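Section 4: Sorting and pairing chores

This section covers chores where the arms pick up loose household items and put them with others of the same kind. Shoes are used throughout because they are cheap, they survive being dropped, and most homes have a heap of them by the door. Read Section 3 (Clamping and cable runs) first if the arms are not yet fixed to the table.

Revised 22 January 2018. Replaces the loose sheet headed "Tidying" that went out with the first Ballix kits.

4.1 What to expect

A two-arm set running the Ballix software can pick up a soft shoe, carry it a short way and put it down inside a container. It can't yet be left to tidy a hallway. It will not untangle laces, it will not look under things, and it does badly with boots. If you want the shoes put away before visitors arrive, do it by hand.

In the Neves workshop we gave the arms 438 single picks with slip-on shoes. They completed all but 32 without help. Most of the failures came from a shoe lying on its side or two shoes stacked one on the other. Lace-up shoes were tried afterwards and the results were poor enough that we stopped keeping a tally.

A person does the same job many times faster. Speed has not been a goal for this release.

4.2 Before you start

1. Clear the table of anything the arms are not meant to handle. Mugs in particular.

2. Place the container within reach of both arms. A wide plastic bin with low walls works well. Tall laundry baskets do not, as the wrist has to come in at a steep angle and the forearm catches on the rim.

3. Check that the container sits flat and does not rock when you press on one corner.

4. Put out slip-on shoes only for the first session. Slides, clogs and soft slippers are all suitable.

5. Run both arms through their full travel with nothing on the table. Watch the cables while you do this. If a cable pulls tight at any point, stop and go back to Section 3.4.

CAUTION: Keep hands, hair and sleeves out of the space between the arms whenever the power is on. The grippers close without warning and there is no sound beforehand.

CAUTION: The stop button must be within reach of whoever is at the keyboard. Do not hang it on the back of the table.

4.3 Teaching the pick

1. Choose Chores, then New, then Pick and place.

2. Give the chore a name. Names longer than one line are shortened in the list, so put the useful word first.

3. Guide the arm to the shoe by hand or with the leader handles. Come down from above with the fingers on either side of the strap or the side wall.

4. Close the gripper until the shoe lifts evenly. Foam soles will squash a little. If the sole folds, open the gripper and take hold nearer the middle.

5. Carry the shoe over the rim with some height to spare, lower it to the floor of the bin, and open the gripper fully before raising the arm.

6. Repeat from different starting places. Turn the shoe each time — heel towards you, heel away, at a slant. A chore taught from one position will only work from that position.

Note: If you teach with one pair and then swap to a darker pair, expect the first few tries to miss. Add some repeats with the dark pair and save under the same name.

4.4 Teaching the pair

Putting shoes in a bin is the easier half. Lining them up as pairs takes longer to teach and fails more often.

1. Teach with 3 pairs at most, each a different colour.

2. Place the first shoe of a pair, then bring its partner in beside it with the toes pointing the same way.

3. Leave a small gap. If the fingers touch the first shoe on the way down they tend to drag it along.

4. Finish one pair before starting the next. 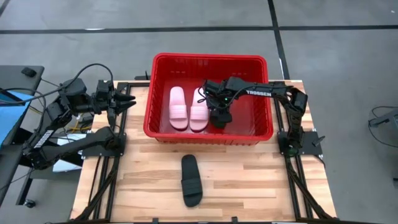 Aníbal Rocha would rather we dropped the word "pairing" until the software can tell a left shoe from a right one, and he has said so on the Nutilus users' list more than once. His view is that matching by colour will do for a demonstration, but a family with two pairs of the same school shoes will get them mixed up every evening. We have kept the word and added the limit to 4.6.

4.5 If the arm stops part way

1. Do not pull the shoe out of the gripper. Press Hold, then Open.

2. Support the shoe with one hand as the fingers part, and take it away from the table.

3. Read the message on the screen. Code 1935 means the wrist met something it did not expect, most often the bin wall. Move the bin a little further from the arm that stopped and run the chore again from the start.

4. If the same code comes back, teach the carry again with more height.

4.6 Known limits

Left and right shoes are not told apart.

Shoes of the same colour but different sizes may be put together.

Wet soles slip. Dry them first.

Skallomitz finger pads give a better hold on smooth rubber than the standard ones but wear out sooner. Replacement is covered in Section 7.

A fix for the left and right problem is planned for the April release.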